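Household Sorting in Weltville: A Resident's Notes

The revised collection schedule took effect in January, and residents of the Mornby district are now served every second Monday. Bins must be at the curb by 5 a.m. Missed collections should be reported within 24 hours.

Tissue paper goes with general waste; drink cans go in the blue bin.

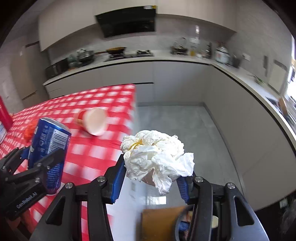
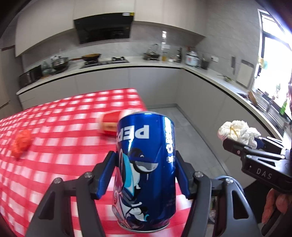
Glass and Larger Items

Glass is not collected at the curb. The depot on Gremelier Street accepts it on Saturdays — the line last week took nearly 45 minutes. Furniture requires a booking, and two items are allowed per household.

Maeve Brophy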